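Prelden opens its equipment planning service to smaller surgical training centers

I'm Godelieve Stevens, I look after planning at Prelden, and I've been wanting to put this news out since March! We're opening our equipment planning service to surgical training centers with fewer than 60 trainees a year.

The service is called Faladel, and it's a budget workbook plus 11 weeks of calls with me or my colleague Kidus Seyoum. You tell us what you'd like to teach on a robot and we work out what that means in instruments, service cover, spare parts and bench hours (the bench hours are what people leave out, every time). Our early group logged 690 hours of suturing practice, and we built the instrument replacement tables from those logs.

Suturing is where I'd start any budget. It takes two instruments and a lot of thread, and people want to do it again and again.

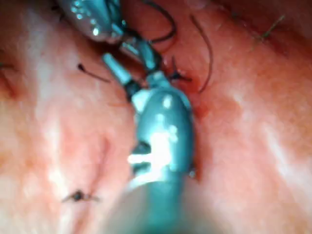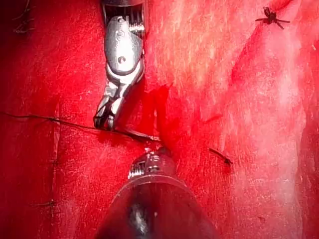

So before you ask anyone for a quote, write down how many practice hours you want in year one and how many in year three. Kidus would like you to put the service contract on its own line, please, and I'm with him on that!

The workbook alone is $225, and centers that sign up for the calls get it included. Places for the next round are open now through the Prelden planning desk. Ask for either of us.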